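Running a robot table at a school open day, what do we need to sort out first?

Broltuma
Posted 15 October 2021

I help with the design and technology department at a secondary school in Joldale. Last June we took 40 pupils to the open day at Haruna, the robotics workshop on the trading estate, and it went down well enough that the head wants us to have a demonstration at our own open day. Haruna have agreed in principle to bring one two-armed robot and an operator. They have asked us for a list of what we want it to do and how we want the visitors managed, and I don't know what to put on it.

We have a hall with a stage at one end, a normal set of wall sockets and one fixed table that can't be moved. We expect 100 families over the day. At Haruna the pupils stood behind a rope and watched, but there was a long gap while things were set up between turns and the younger ones drifted off. I would like to avoid that.

What should we ask them to show, how long should each turn last, and is there anything about the room I should check before they visit?

Dodura

I have organised four of these for a college, two with arms on a bench and two with a full upper body. The room matters more than people expect, so start there.

Measure the doors, including any you have to go through to reach the hall. Ask for the size of the crate as well as the size of the robot. One of ours came on a base 90 cm wide and the side entrance was no good for it, so it went round by the kitchen. Check which sockets are on the same circuit as the tea urn. Leave the stage alone, as people at the back can see hands on a table better if the table is on the floor and the front two rows sit down.
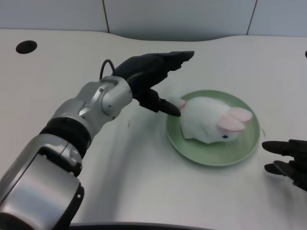
Objects are the next thing to settle, and you should agree them in writing before the day. Ask for soft things with a clear shape and colour that don't roll, and have each one start from the same spot every time. A white toy rabbit lying on a pale green plate is a good choice for families, as small children know what it is at once and the raised rim shows them where it is meant to be. It also gives you something to talk about, because the hand has a thumb and long fingers and you can ask the children which of them they would use first to pick up a rabbit by its middle. Avoid anything shiny, anything with liquid in it, and anything a child has brought from home.

For timing, we did ten minutes of showing and five of talking, then changed the audience. Ask the operator to prepare three short tasks and no more. If one fails, they should try it again once and then move on. Tell the audience at the start that a task may fail, and they will be quite content to watch it being tried again.

The gap you noticed is easily filled. Put somebody at the front with a spare toy and a plate, and have a child do the same task by hand with thick gloves on. It takes up the setting-up time and they understand the problem better afterwards.

Ask these before you confirm:

Who holds the stop button, and will they be holding it the whole time?
How far can the arms reach with the fingers out straight?
Is the robot working by itself or is a person guiding it? Parents will ask.
Does it need the school wifi? If so, speak to your IT people early.
Who is insured for what?

Put your rope well outside the reach they give you. Tape on the floor is no use with under-tens.

joldale_parent

We went to the Haruna one. It was good but you couldn't hear the man talking over the hall. Get a microphone. Also the queue for the biscuits went straight past the robot and everybody stopped there, so put the food somewhere else.

teatowel1577

Can't help with the robot side but for 100 families I would do timed tickets. We did them for a planetarium visit, gave them out at the door in different colours, and it stopped the pushing. Total cost was a pack of card. Print a few extra for the people who turn up late and say they had one.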